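Jobs and notices > Transport > Bus and coach

Search jobs
Keyword or route number
Go

Night bus drivers and one shift controller, Urkcombe depot

Keveo is taking on drivers for the new overnight service on route 51, which will run between Urkcombe bus station and Avel Quay from November. At present the last bus leaves Urkcombe at 11.40pm and the first one back from the quay is at 5.15am. The new timetable fills that gap with a bus every 32 minutes in each direction, seven nights a week.

We need drivers on permanent contracts, full time and part time, and one shift controller to work from the depot office on Ruawai Road.

What the driving job involves

You will drive single-deck buses on route 51 only for the first six months. After that you can ask to be trained on the day routes. Shifts start at 9.30pm or 10.15pm and finish by 6.30am. Full-time drivers work four nights on and three off. Part-time drivers work two nights a week, and these can be fixed nights if you need them to be.

Fares on the night service are contactless or pass only, so there is no cash to pay in at the end of a shift. You will do the walk-round check before leaving the depot and write up any faults on the defect card. Refuelling and cleaning are done by the day staff.

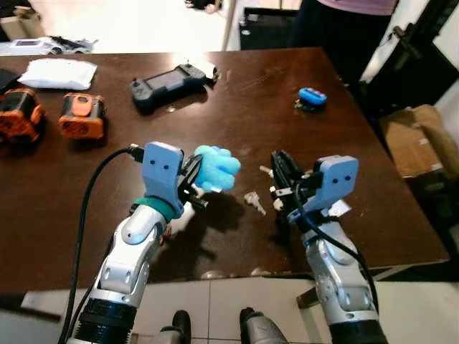

Breaks are taken at the Avel Quay end, where there is a heated room with a kettle, a microwave and toilets. The break is 45 minutes and is paid.

What you need

A full PCV licence (category D) and a current Driver CPC card. If you hold a car licence and have had it for at least two years, you can apply for one of the trainee places. We pay for the medical, the theory tests and the practical test, and you are paid the trainee rate while you learn. Trainees who leave within a year of passing are asked to pay back part of the cost, on a sliding scale set out in the contract.

No more than six points on your licence. We can't consider anyone with a drink or drug driving conviction in the last ten years.

You must be able to get to the depot without relying on the bus, as nothing will be running at the end of the earlier shift. There is free parking and a locked cycle shed.

Shift controller

The controller works 9pm to 7am, four nights a week, taking radio calls from drivers, arranging cover and keeping the service log. Experience in a control room or on a depot desk is useful. You don't need a bus licence for this post.

Pay

Full-time night drivers are paid 970 a week before tax, in pounds, including the night allowance. Part-time pay is worked out at the same hourly rate. Holiday is 28 days a year, going up after five years' service. Staff and one other person at the same address travel free on all Keveo buses.
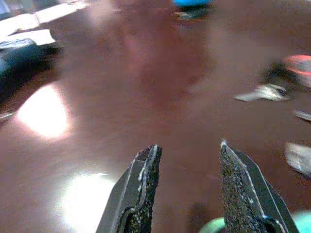 One driver on the day rota told us the night work would suit people who dislike traffic, but that anyone applying should drive the quay road in the dark first, "because the bends past the boatyard are tighter than they look on the map". We agree, and applicants asked to interview will be taken over the route after 10pm as part of the visit.

How to apply

Fill in the form at the depot office or ask for one by post. Please say which job you are applying for and whether you want full-time or part-time hours. Bring your licence and CPC card to the interview, and the names of two referees. Interviews are held at Urkcombe and take an hour, not counting the drive.

Filed under: Bus jobs, Night work, Urkcombe
Shares 32
2 comments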